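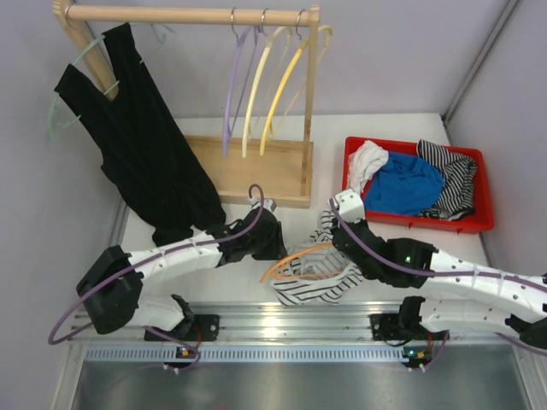
A black garment on a wooden rack, with a red bin of fabric in front of a plain wall.

Clindham's clothing reuse scheme will accept worn and damaged garments from August, the operator Grumwood has confirmed. Until now its collection points have taken wearable items only.

The change follows a trial at the Avach depot, where 4000 kg of mixed textiles were sorted by hand. Of that total, 84 per cent was graded fit for resale or repair. The rest was separated by fibre type and sent for shredding, apart from a small quantity rejected as damp or soiled with oil.

Residents should tie shoes in pairs and pack everything in closed bags – open boxes will be refused. Duvets, pillows and carpet remain excluded. The limit per visit is 13 kg, weighed at the gate.

Kirsty Hinds, who manages sorting at Avach, said cotton and wool were the simplest materials to process. "Blends with elastane are slower. We can take them, but they go into a separate stream and we get less for them."

Garments suitable for resale will be listed through Yook, a local second-hand shop, which has agreed to take up to 1000 items in the first period. Unsold stock returns to the depot for regrading.

Opening hours are unchanged, with last entry at 4.30 pm.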